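Paid participants wanted: fault review of a brick-building arm

Hidov is looking for people to spend time with a robot that has let us down, and to tell us how. Please don't apply if you want to be impressed. We have had plenty of visitors who were impressed, and none of them spotted the fault we are now stuck with.

In July the arm at our Welow workshop carried on pushing after its brick was fully seated. The force limit in the software was set correctly and the log says it was obeyed. The baseplate had slid and a finger of the gripper was bent, so I don't put much faith in the log. The supplier's answer was a new software version and a cheerful letter. We have since logged 628 placements, and 71 of them ended in a stop with no clear cause. I would not call that fixed.
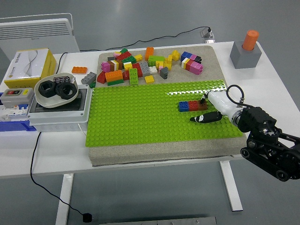
Unexplained stops are what we want you to look for. You will sit beside the desk behind a marked line, watch the arm pick from the pile and build on the green plate, and write down anything that looks wrong to you before you are told what the software thought it was doing. The task is a dull one. A row such as blue, red, brown, joined end to end, is the sort of thing you will be watching, with the gripper's two small fingers pressing on the last brick. If it seems to press too long or at a slant, say so, even when the screen reports success. Odd shapes like the penguin count too.

We need 50 participants for 3 sessions each. Travel is paid back on the day and the fee is paid whether or not you find anything. You should be 18 or over, able to tell the brick colours apart, and willing to disagree with an engineer. Experience with robots is not needed. Former machine operators and inspectors are very welcome. Anyone who has worked for Mittal or Drellik on this arm can't take part.

You will be shown the stop button before the first session and may press it whenever you like. You won't be asked to justify it. Hands stay behind the line while the arm has power.

To apply, write a short note to Dinesh Kashyap at the Welow workshop describing a machine you didn't trust and what made you doubt it. No CVs, please. Notes must reach us by 17 Nov 2018.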